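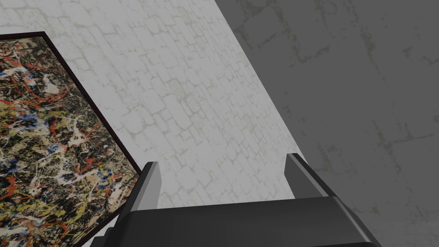
Image credit: Eero Lindqvist / Droswood

Hanging a heavy framed picture on a plasterboard wall

Weigh the frame on bathroom scales before buying any fixings. Anything over 2 kg should go into a stud or on a rated cavity anchor. Adhesive strips are unsuitable for glazed frames of any weight.

Set the centre of the picture about 167 cm from the floor for a standing viewer. Mark this height lightly in pencil.

Pull the hanging wire up taut at its midpoint and measure from there to the top of the frame. Subtract this from half the frame height. The result is the distance of the hook above your pencil mark.

Scan the wall with a stud and cable detector. Do not drill directly above or below a socket or switch. 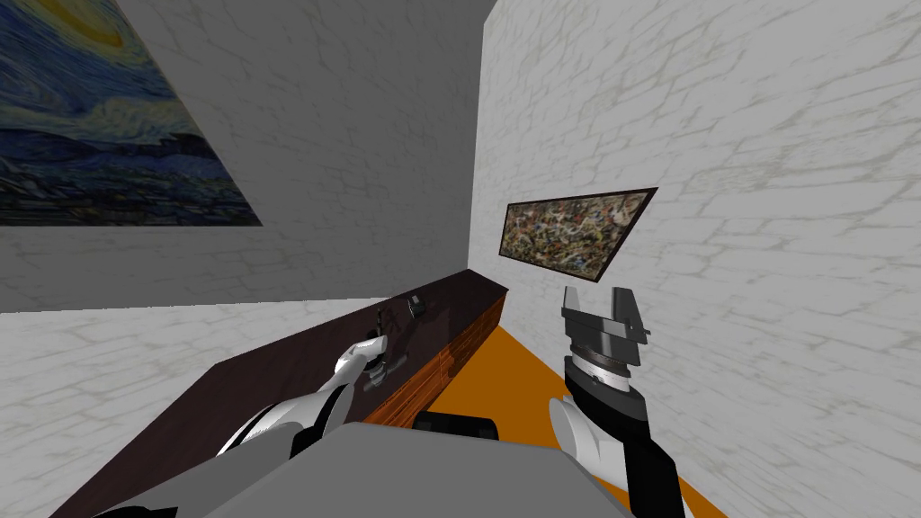 Reproduction of The Starry Night on a plain grey wall.

Use two hooks at the same level for wide frames, each a quarter of the frame width in from its side. A single hook lets the frame swing out of true. With two hooks, measure the wire drop while holding it up at both points.

Fit felt pads to the lower corners, hang the frame and check the top edge with a spirit level. Recheck after a week, as new wire stretches slightly.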